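About Mustonen
Home / About / Find us / Jobs (none just now)

Last updated 29 April 2020

Mustonen is a night school for people who want to fix their own stuff. We teach out of the old feed store in Gruddale, above a shop that sells new stuff. Relations are polite. 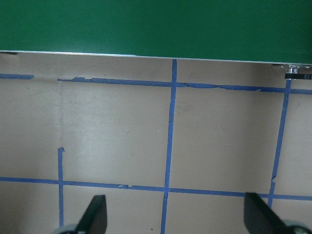
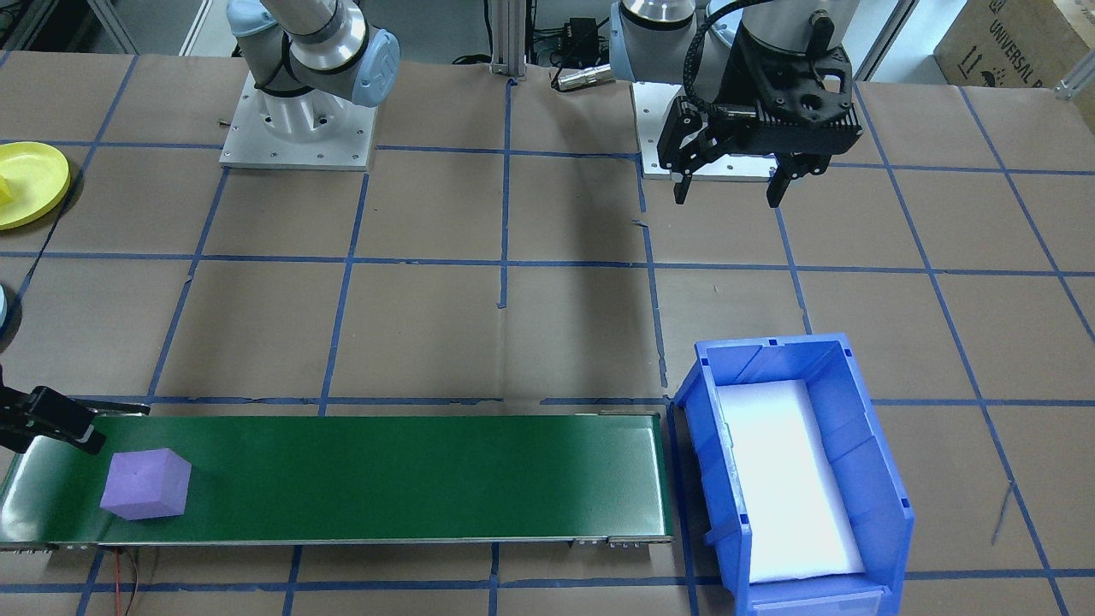
The school started with one sewing class and a borrowed kettle. The sewing class was meant to run for a single winter. It had 32 people on the list and chairs for 20 fewer than we'd have liked, so it ran again, and then somebody asked about bikes, and then somebody else asked about lamps. We said yes to lamps before checking whether we knew anything about lamps. A good deal of our history went like that.

These days we teach hemming, darning, bike repair, basic wiring, chair seats and knife sharpening. Chair seats is the class with the waiting list. We can't explain it either.

How it works

You bring the broken thing. We bring the bench, the tools and someone who has broken the same thing before. Classes run for two hours in the evening, and the front door sticks, so push. New terms start in September, and everything gets booked up faster than we print the leaflets.

There are no exams. There was a certificate once, but the printer ate most of them and the class on printers was full.

Where we are

Besides Gruddale we have a smaller room in Trekach, over the library. It's quieter and has better heating, and people from Gruddale pretend not to know about it. We tried Drudbridge as well. Drudbridge already had someone who could fix everything, and it seemed rude to compete.

What we've managed so far

Over 2,000 evenings of teaching, about 200 rescued chairs, and one accordion that plays most of its notes. Our oldest student signed up at 70 to learn bike repair and now won't let the rest of us near her bike.

What we can't do

Phones, microwaves, anything with gas in it, and marriages. We get asked about all four.

Questions go to the front desk, which is open when the light's on. Bring the thing with you if it fits through the door.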